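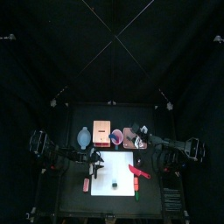 # Blackout lining for a shed corner: fabric, paint or both?

**tealcreek** wrote:

I'm closing in one end of the shed at Rirholm for sorting slides and negatives on a light pad. The space has a window on the north side and a gap under the roller door, so there's glare on everything until late afternoon. I want black fabric on the walls and overhead, with a dark bench. My question is whether to hang fabric off a frame or just paint the ply flat black and cover the window. Budget is up to $40 for the lining. I already have the timber.

**magpie_lane** wrote:

Fabric. Flat black paint still throws back a sheen when the light hits it side on, and it marks every time you lean something against it. I painted mine first and ended up covering it anyway.

**dunnart** wrote:

Disagree. Fabric collects dust and you're working with negatives. I did two coats of blackboard paint on the walls in 2 afternoons and wipe them down with a damp cloth. The ceiling I left alone.

**magpie_lane** wrote:

Blackboard paint sheds its own dust if you rub it. And leaving the ceiling alone is why you get reflections in the light pad glass. The ceiling matters more than the walls.

**oldgrevillea** wrote:

Ceiling fabric will sag in the middle unless you support it. Two lengths of thin wire corner to corner, crossed, pulled tight with turnbuckles, does the job over a small span. Fix the corners of the frame with proper metal brackets. Mine was only glued and it racked as soon as the wires were tensioned.

**tealcreek** wrote:

Thanks. What fabric are people using? The local shop has Vodel blockout by the metre and something called Lavuro, which is heavier and dearer.

**dunnart** wrote:

If you must use fabric, get the heavier one. Hold it up to a torch in the shop before you pay.

**oldgrevillea** wrote:

Wash it first, whatever you buy. I lost a good few centimetres of length on mine. Leave 3 cm of overlap at the joins — more if you're stapling.

**saltbush16** wrote:

Don't forget air. A closed-in corner of a tin shed gets very hot by summer. I put a baffled vent down low and another up high, both painted black inside.

**tealcreek** wrote:

Good point about the vent. I'll go fabric overhead and on the sides, with paint on the back wall where the bench goes. Will order the wire this week.

**magpie_lane** wrote:

You'll be covering that back wall by Christmas.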